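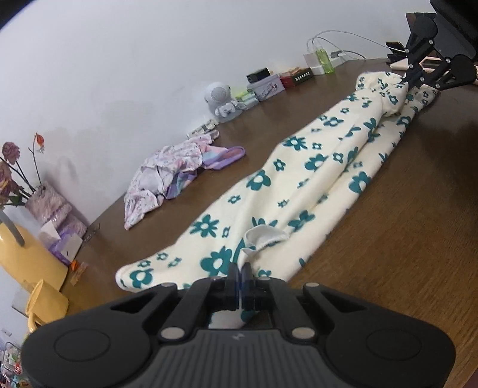
三脚架背后的男人们

在Pomness,每个买相机的人迟早都会走进Villanueva。这是一家二手器材店,门脸窄,橱窗里的镜头按价格摆放,越贵的离玻璃越远。店主Gus Haverford解释说,这样客人就得把脸贴上来,脸一贴上来,生意就成了一半。

我去那里是想买一支三脚架。预算467,Haverford听完,慈祥地看了我一会儿,像医生在看一个自称每天只抽一根烟的人。

他先拿出一支1620的,碳纤维,轻得让人起疑。接着是3000的那支,云台转起来没有一点声音。他让我转了四圈,自己退到柜台后面喝茶。

我问两支差在哪里。“差在你以后还会不会来问我。”他说。

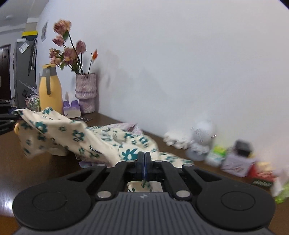

星期天的早晨

店里的常客Ansel Achterberg拍了半辈子湖,家里有十一支三脚架,常用的是最旧的那支,一条腿的锁扣靠胶带固定。星期天天没亮,他带我去湖边试机。我扛着借来的碳纤维,风一吹就抖,他叫我把背包挂在中轴的钩子上。背包里装着我的早饭,于是那天我饿着肚子曝光了60秒。

照片出来,湖面平得像熨过,远处的树却有点糊。Achterberg凑过来看屏幕,说问题不在架子,是我中途跺了脚。天很冷,我没法反驳。

回程路上他谈起滤镜。他只用Clarer的减光镜,理由是盒子好开,戴着手套也能开。我原以为会听到一番关于镀膜的高论,还特意准备了笔记本。

最后我买了一支二手铝合金的,刚好467,重得可以防身。Haverford替我装袋时顺口提到,店里新到了一只快装板,跟它很配。价钱他没说,我也没敢问,第二天下午又去了一趟。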